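Gallery: Looking after the two-arm cell at Tadholm

This page covers the regular service of the two-arm picking cell at our Tadholm site. It is meant for people who run the same cell elsewhere, and for the team at Flodmont, who get theirs in May. The notes follow the order we do the job in. The last full service was finished on 24 October 2020, at 241 running hours.

Before you start

Put both arms in hold, clear the tabletop and wipe it down with a dry cloth. Grit on the table ends up in the finger joints. We keep the service sheet with the cell and fill it in as we go — writing it up afterwards never works, because one set of bolts looks much like another.

Gripper check

Do one side at a time. Check the bracket bolts first, then the finger pivots, then the cable where it leaves the gripper. The cable needs enough slack for the wrist to turn fully both ways without pulling. On the last service we found 3 loose bolts, all on the right-hand side, and re-tied the cable a little further back along the wrist.

Once the bolts are done, run the grip test with something soft. Bottles are easy to hold and will hide a weak grip. A bag folds and slides, so any difference between the two fingers soon shows up. We do 15 lifts a side and write down every slip. 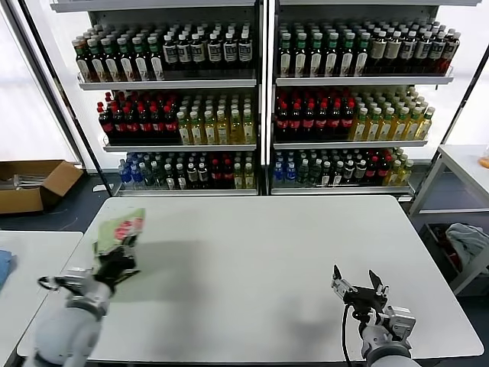 Left gripper holding a crumpled green and pink bag just off the table, right gripper open. With the fingers apart like this you can get at the bolts and brackets, so stop the arm and put it in hold before reaching in.

Fingers and pads

The fingers are the part that wears. Look at the inner faces under a lamp and change them as a pair, even if only one is marked. A new finger set against an old one closes off centre, and you will spend the rest of the day trying to correct it in the settings. Our fingers come from Biken and the fixing screws are in the same packet. Throw the old screws away.

After a change, open and close the gripper by hand control a few times at low speed. Listen for clicking. If there is any, the pivot is too tight and needs backing off a quarter turn.

Zeroing and restart

Zero each arm with nothing in the gripper. Do the left first, then the right, then move both together at slow speed and watch the cables the whole time. If one arm stops short, check the cable tie before touching the software. Save the new zero under the service date and keep the previous one until the cell has done a full shift.

Comments

Pillai
Do you use thread lock on the bracket bolts? Ours were loose again after 93 hours.

Tadholm workshop
Yes, medium strength, one drop on each. Let it set overnight before the grip test.

flodmont_cell2
Useful, thanks. Could you add a picture of the cable tie position? We keep getting a tug at full turn on the right arm.

Tadholm workshop
Will do at the next service. For now, try moving the tie back by a finger's width and run the slow check again.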